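Domestic Objects and Their Claims
Handout 6: The table and what is left standing on it

Read this before the seminar. The set text is the Plostham household survey, chapters two and three, and you should bring your own notes on it.
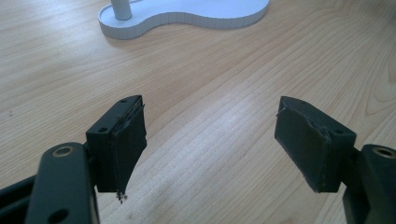

The usual story about tables goes like this. A clear surface makes for a clear head, people work better at it, and families who keep the table free eat together more often. You will meet some version of this in nearly every popular book on tidying, and in a fair number of academic ones. I would like you to ask where it comes from.

Most of it, as far as I can trace, comes from Plostham. The survey had 2279 replies, which sounds like plenty. But the question put to people was whether their table was "generally kept clear", and they were left to decide what that meant. Of the households that said yes, 700 were asked to keep a diary for a month, and 87 finished it. The chapter on wellbeing rests on those 87. People who finish a month-long diary about their table are perhaps a rather tidy lot to begin with.

What counts as clear?

Songül Karabulut's article (in the reading pack) is the best thing we have on this. She found that people leave certain objects out of the reckoning. A lamp, a stand or a fruit bowl is treated as part of the table if it has stood there long enough, while a letter that arrived this morning is clutter. Size has little to do with it. Neither does use, since plenty of the things that escape notice are hardly ever touched.

I find this convincing up to a point. Where she goes on to say that small objects with a base of their own are "read as furniture", I think she is guessing. Her interviews were all done in Nuvton, in flats with one table each, and a household with one table has every reason to be forgiving about what stands on it.

The far side

Édgar Ospina makes a related claim, that things drift to the far side of a table and stay there, out of arm's reach. He calls this the "back shelf effect". It may be so - most of us could name a table like it - but he offers no measurements and never says which side is the far one when people sit all the way round. Treat the term with care in your essays. Naming a habit does not explain it.

For the seminar

Choose one table you use daily. Note what is on it at breakfast and again late in the evening, and write down which objects you nearly forgot to list. Do not tidy first.

Then reread the Plostham wording and decide whether you would have answered yes.

Essay titles go up in October. The Tekleab chapter is optional and, in my view, mostly a repeat of Ospina.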